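Ticket: Tilham depot, charge point 2 drops session after handshake
Opened: October 24, 2022
Product: Votska wall unit, load management by Nutenlow
Status: Monitoring

Vehicle plugs in, RFID card is accepted, contactor closes, then the session ends with a communication fault. Charge point 4 on the same feeder is not affected. Supply voltage and earth readings are within limits. Cable swapped with a known good one, fault unchanged.

Log from the controller shows the load manager sending a current limit below the minimum the vehicle will accept. The unit treats this as a pause, and the vehicle closes the session when the pause runs past 300 seconds.

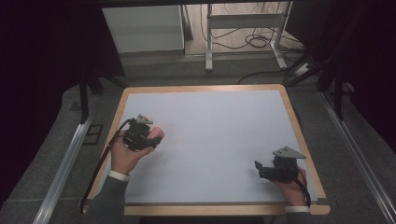 Mahnaz Mirzaei: We had the same fault at the Pakzad site in October. The limit came from a stale group profile left over from commissioning. Check whether the unit is listed in 2 groups before replacing any hardware.

Confirmed. Charge point 2 was a member of both the fleet group and the old test group. The lower limit takes priority, so the test group setting was applied each time the fleet vehicles started charging together.

Removed the unit from the test group, cleared the stored profiles and restarted the controller. Firmware left as it was.
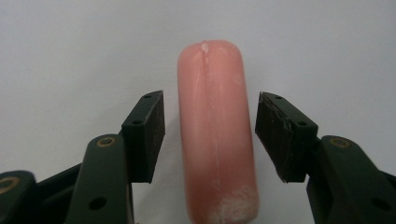 Does the RFID list need to be loaded again after the profiles are cleared?
The card list is stored separately and is kept through a restart.

Overnight charging schedule re-enabled. Ticket stays open until the next full fleet charge has been logged.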